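About Kerkdale Gear Works

We make and mend small gears, and we love it! Kerkdale began in a single rented unit at Wumstead, when Anju Rana got fed up with throwing out perfectly good machines for want of one part. Joana Louro joined the following August with a lathe, a kettle and very firm opinions about tooth shape. There are 8 of us now, and the opinions have only got firmer.

Most of what we send out is plastic spur gears with a metal centre — the quiet sort you find inside label printers, sewing machines and seed counters. We'll happily make one, and the biggest order so far was 1000 (for our friends at Szekeres, who were very patient).

Blue gears, and a metal block with two upright pins: 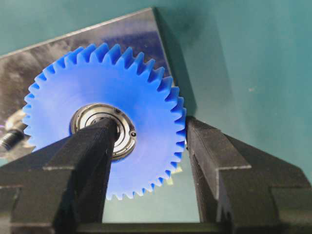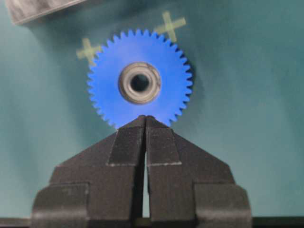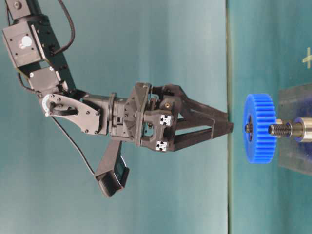
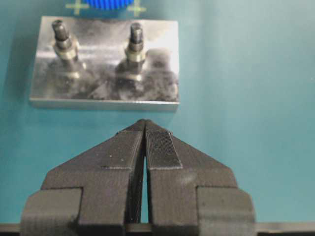

If you have an old part, send it to us, even if half the teeth have gone. We can usually work out the rest from what's left, and we enjoy the puzzle far more than we probably should. A drawing is lovely too, and a sketch on the back of an envelope will do to get started.

We run open afternoons for schools and repair clubs, where you can handle the parts, fit a gear to a shaft and ask Joana anything at all about backlash (allow plenty of time). Our Paranik range of spare gears is kept on the shelf in small numbers, and anything else is made to order. Ring the workshop or drop in — the door sticks, so give it a good push.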